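Trurnonden set 134 to win as seamers take charge on second afternoon

Monday, June 25, 2018

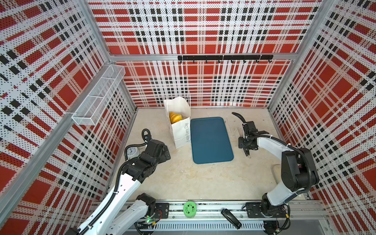

Hedvig Løken put the collapse down to length and little else, saying the Prarham batsmen had been drawn forward by balls they could have left alone and that the surface had done less than the scorecard suggested.

Prarham lost their last six second-innings wickets for 33 runs either side of tea, leaving Trurnonden a target of 134 with a full day to play. At stumps the home side were 20 without loss from nine overs.

The visitors had resumed on 61 for one, a lead of 79, and were well placed while Jireš and Curitz were together. The pair added 52 for the second wicket at a little under three an over, scoring mostly square of the wicket on the off side. Jireš was strong off the back foot and reached 48 before he played across a straight ball from the pavilion end and was leg before.

Curitz followed in the next over, caught at second slip for 31. The ball was full and left him slightly off the seam, and the edge carried at shin height. Two further wickets fell before the score had moved past 82, the second of them a run-out after a call for a single to mid-on was withdrawn too late.

Tea was taken early for a passing shower. On the restart Trurnonden kept the same pair of seamers on, with three slips and a gully, and moved short leg out to a straighter midwicket. Neither bowler went for more than two an over in that spell. The older ball was swinging a little under cloud, and most of the wickets came from deliveries pitched within a yard of off stump on a full length.

Prarham were all out for 115. The last-wicket pair held on for 16 overs between them but added only nine, and the innings closed when the number eleven was bowled playing back.

The new-ball seamer finished with five for 33 from 20 overs, his best figures of the season and his first five-wicket return since May. Spin was used for just four overs in the innings, although there is rough outside the left-hander's off stump at the far end that should come into use if the match goes deep.

Trurnonden's openers were watchful in reply. The first three overs were maidens, and the only boundary of the session was a leg glance that beat long leg to his right. One appeal for a catch behind was turned down in the seventh over.

The highest successful fourth-innings chase in this fixture is 181 – made on a drier pitch, with shorter boundaries on the scoreboard side. Trurnonden were bowled out for under 100 on their last attempt.

Play resumes at 11am. The new ball will not be a factor unless the innings lasts beyond 80 overs.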